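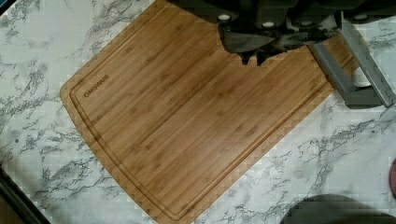 Mindholm, 3rd April

The Grass You Can Chop On!

What do a panda's lunch and a cutting board have in common? Bamboo! It looks like wood and feels like wood, but bamboo is really a giant grass, a cousin of the stuff you run around on at the park (only much, much taller).

Look closely at a bamboo board and you can find clues about the plant it came from. See the thin, slightly darker streaks? That's the grain. When bamboo is alive, tiny tubes run up the stem and carry water to the leaves, a bit like a bundle of drinking straws. Now hunt for the little marks along the streaks. Those are nodes! A node is one of the bumpy rings on a bamboo stem, and you can feel them if you ever get to run your hand up a living one.

So how does a round, hollow stem turn into a flat board? First the stem is split into long strips. The strips are shaved flat and dried, then they're glued side by side and squeezed hard in a press. After that the board can be cut to shape and sanded until it's smooth, with nice round corners that don't poke you.

Did you spot the dark line running inside the edge? It's called a juice groove, and it works like a moat around a castle, except this moat keeps things in! Slice a ripe tomato or a juicy peach and the drips roll into the groove before they can reach the counter. Pretty smart for a little ditch.

There's a word on the board too: OAKSWARE. Funny, right? It starts with "oak," but oak is a tree and this board is bamboo!

Try it at home

Ask a grown-up to cut an orange on a board with a groove while you watch where the juice goes. Then tip the board a tiny bit over the sink. Which way does the juice run?

When you're done, wash the board by hand with warm soapy water and stand it up to dry. Don't leave it soaking, or it may swell and crack.

Next time on the Haner Kids' Kitchen page: why do onions make us cry?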